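Workshop > Shared Builds > Arm Bench > Inspection Checklist

Projects | Bench Rota | Tool Loans | Checklists | Log In

Lamton Workshop: White Arm, Pick and Place Bench
Pre-run and running inspection, with comments
Checked Apr 17, 2024

Scope: the arm, its gripper, the table and whatever groceries are on it. The Saltent controller has its own sheet, longer than this one and considerably less fun.

1. Stop button within reach of the operator. PASS
Comment: Reach means arm's length while standing. Last time it meant a brisk walk.

2. Table stable, nothing wobbling. PASS
Comment: Leaned on it with my full weight. It complained less than I did.

3. Cables on the arm have slack, but not enough to catch on anything. PASS WITH NOTE
Comment: The loop at the wrist is the one to watch. Turn the wrist by hand through its whole range before power goes on, and look at the clip while you do it. 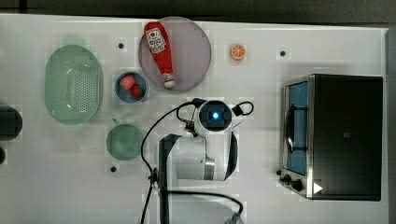 I would still like a proper cable sleeve. The request has been on the Drostdale parts list since August, where it is keeping a set of metric washers company.

4. Speed limit set for bench work. PASS
Comment: 50 percent, read off the screen and not off somebody's memory. Anyone who wants full speed can build their own table.

5. Big black appliance placed where the arm will not swing into it. PASS
Comment: It stays on the right side of the table. Check that the handle is outside the arm's programmed reach, because the planner thinks of it as a plain box and boxes don't have handles.
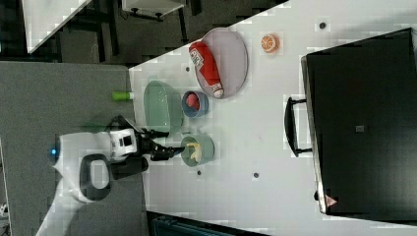 The same goes for anything taller than a mug. If you add an object, add it to the Ahuja script as well, or the arm will learn about it the hard way.

6. Ketchup bottle cap closed. PASS
Comment: Squeeze test done over the sink. I stand by that decision.

7. Small items on the near side of the table clear of the gripper's path. NEEDS WORK
Comment: The green cylinder with the white end lives by the edge of the table and belongs to no task I can find in the script. Put it in a drawer or give it a job. 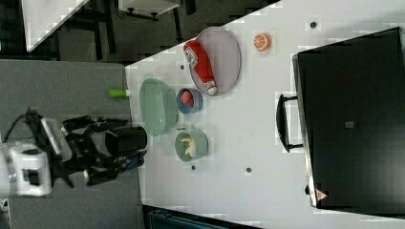
8. Gripper closes and holds. PASS
Comment: Three test grips on the toy banana, no slips. Hold force is set low. Please leave it low - the setting above is for things we don't mind replacing.

9. Gripper approach height over the round green-blue dish. PASS WITH NOTE
Comment: Lowered by up to 3 mm from the old value. Watch the first pass with a hand on the stop button, and the other hand nowhere near the table. 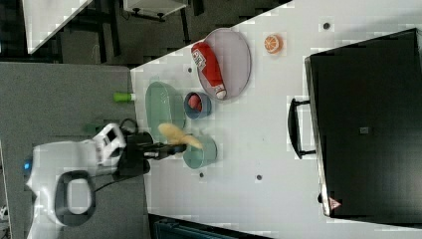 Item 9: banana in the gripper, over the teal cup.

10. Floor beside the arm clear for the operator. PASS
Comment: Stay out of the arm's side during a run. Admire it from the far end.

Open items: 2
- Item 3, cable sleeve
- Item 7, green cylinder

Cleared for bench runs at the speed in item 4. Recheck after any change to the gripper or the table layout.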